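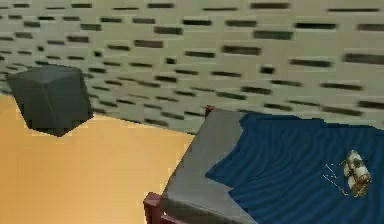

How to get a floor level before you lay anything on it

Flooring shops will tell you that modern click boards "forgive" an uneven floor. I have my doubts. What they forgive is the salesman, who is long gone by the time the joints start creaking. Check the floor first, and check it yourself.

What you need

A long straight edge, a pencil, a tape measure, a torch and a bucket. A laser level is nice if you can borrow one. I wouldn't buy one for a single room, whatever the videos say.

Step 1. Test your straight edge

Plenty of them are bent, including new ones. Draw a line along it, flip it over and draw the line again from the same two ends. If the lines part company in the middle, take it back to the shop.

Step 2. Find the dips and humps

Lay the straight edge down and shine the torch from behind. Light underneath means a dip. If it rocks, you're on a hump. Turn it and try again, across the room and corner to corner. Pencil the depth next to each one.

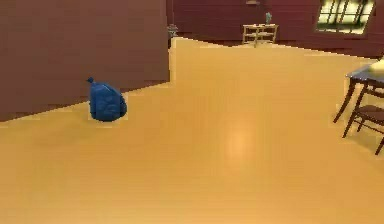

Step 3. Take down the humps

Grind or scrape these before you think about pouring anything. People skip this and try to bury the hump in compound, then wonder why the door won't open. Wear a proper mask. If you find old black adhesive, stop and get it tested for asbestos.

Step 4. Prime, then fill

I used Restitz levelling compound in the back room at Prillthorpe and Kurian in the hall. The Kurian tub claims it finds its own level. It doesn't, or not without a fair bit of help from a trowel. Measure the water as the bag tells you, mix until there are no lumps, and pour at the far end so you can work back to the door.

Myfanwy Bowen, who fitted floors in Pranley for 16 years, primes twice on old concrete. I thought that was fussy until my single coat let go in one corner.

Step 5. Wait

"Walk on in four hours" means walk on. It says nothing about laying boards. Follow the drying time for your depth, and add a day if the room is cold. Then get the straight edge out and do step 2 again.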